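共用学習室における床仕上げ材の使用感と清掃性に関する調査
生活環境演習 第5班 報告書
班員:Chaltu Dinsa、Khairul Santoso

1. はじめに

本報告は、学科棟2階の共用学習室(以下、学習室)の床について、清掃のしやすさ、汚れの目立ち方、歩行時の音の三点を調べた結果をまとめたものである。学習室は1月に床の張り替えを終えたばかりで、それまでのビニル系の床材から、毛足の短いカーペットに変わった。利用者からは「静かになった」という声がある一方、「ごみが落ちていても気づきにくい」という声も出ていた。

班では当初、机や椅子の配置を題材にする予定だったが、事前の聞き取りで床に関する意見が最も多かったため、テーマを変更した。変更の経緯は中間発表で述べたとおりである。

2. 対象と方法

2.1 対象とした場所

学習室のうち、窓側の通路、中央の机のまわり、入口付近の三か所を対象とした。比較のため、まだ張り替えの済んでいない隣の廊下(ビニル系床材)も測定に加えた。

カーペットは、施工業者のStovelから提供された資料では「Rissanen」という品名になっている。資料には色番号と裏面の材質の記載があったが、毛足の長さは書かれていなかったため、端材をもらって定規で測った。結果は5mmであった。

2.2 汚れの目立ち方

紙くず、消しゴムのかす、糸くず(白と紺)、乾いた土の四種類を用意し、それぞれ同じ量を床に散らした。立った姿勢と、椅子に座った姿勢の両方から見て、気づくかどうかを回答してもらった。協力者は同じ学科の学生12名である。どこに何を散らしたかは事前に知らせていない。

散らす作業はSantosoが、記録はDinsaが担当した。途中で役割を交代すると散らし方にばらつきが出たので、二回目以降は担当を固定している。

2.3 清掃のしやすさ

学科の備品である掃除機(Faltum)を使い、同じ面積を一往復したあとに残った消しゴムのかすを集めて重さを量った。一回の試行で散らす量は1,000mgにそろえた。廊下についても同じ手順で行った。

掃除機のノズルは床用のものをそのまま使い、吸引の強さは「中」に固定した。「強」ではノズルがカーペットに吸い付いて動かしにくく、日常の清掃で使われている条件から外れると判断した。

2.4 歩行音

水曜日の夕方、利用者のいない時間帯に、室内履きと革靴の二通りで歩き、スマートフォンの測定アプリで音の大きさを記録した。アプリは校正を受けたものではないため、値そのものは用いず、床材の間の大小だけを比べた。

3. 結果

3.1 汚れの目立ち方

立った姿勢では、白い糸くずに気づいた協力者が最も少なかった。紺の糸くずも見落とされやすかった。紙くずは全員が気づいた。土は、散らした直後は気づかれたが、上を歩いたあとではほとんど指摘されなくなった。

座った姿勢では、立った姿勢より気づく人が増えた。ただし、机の下は暗く、紙くず以外はどれも見落としがあった。

廊下では四種類とも見つけやすく、特に消しゴムのかすの差が大きかった。廊下の床は無地に近い明るい色で、かすの影がはっきり出る。

3.2 清掃のしやすさ

カーペットでは、一往復で回収できた消しゴムのかすは905mgであった。残りは繊維の間に入り込んでおり、ノズルの向きを変えてもう一往復すると、目で見える分はほぼなくなった。廊下では一往復で残りが確認できなかった。

紺の糸くずは、消しゴムのかすより取れにくかった。繊維にからむため、最後は手でつまんで取った。この点は予想していなかったので、重さの測定は行っていない。

3.3 歩行音

革靴、室内履きのいずれでも、カーペットのほうが廊下より小さかった。差は革靴で大きく、室内履きでは小さかった。入口付近はほかの二か所よりやや大きい値になったが、扉の開閉の影響を除けていない可能性がある。

4. 考察

4.1 色と汚れの関係

白い糸くずが見落とされやすかった理由は、床の色の構成から説明できると考える。カーペットの地は暗い青みのある灰色で、そこに白や明るい灰色の繊維が短い筋のように混じっている。白い糸くずは床の繊維と区別しにくく、紺の糸くずは地の色に近い。紙くずは面積が大きいため、この混ざり方では隠れない。

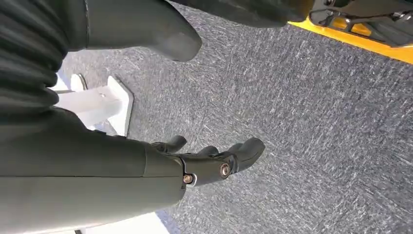

図1 カーペット表面の様子。濃い地に白と明るい灰色の繊維が混じる。

目地や大きな柄がないことも影響していると思われる。聞き取りでは「どこを見ればよいか分からない」と答えた協力者がおり、視線の手がかりになるものが少ない床では、小さなごみを探しにくいのかもしれない。この点は本調査の方法では確かめられなかった。

4.2 清掃の手順について

一往復の清掃で取り残しが出ることから、現在の当番表にある「掃除機を一回かける」という指示では足りないと考える。縦方向に一往復、横方向に一往復とすれば、作業時間は増えるが取り残しは減る。班で試したところ、学習室全体でおよそ12分かかった。

また、汚れが見えにくい床では、汚れを見つけてから掃除するやり方だと頻度が下がるおそれがある。曜日を決めて行うほうが合っている。

5. まとめと課題

カーペットへの変更によって歩行音は小さくなったが、小さなごみは見つけにくくなり、一往復の清掃では取り切れないことが分かった。学科には、当番表の文言の変更と、机の下を照らす補助灯の設置を提案する。補助灯は備品カタログのPramoderoから候補を選び、付表にまとめた。

課題は次のとおりである。協力者が同じ学科の学生に偏っていた。飲み物をこぼした場合の跡は、張り替え直後のため実験の許可が下りず、扱えなかった。端材での代用も考えたが、下地の条件が異なるため見送った。時間の経過による繊維のつぶれについても、今回の期間では調べられていない。

分担
Dinsa:記録、重さの測定、3章と4章の執筆
Santoso:試料の準備、歩行音の測定、1章と2章の執筆
5章は二人で執筆した。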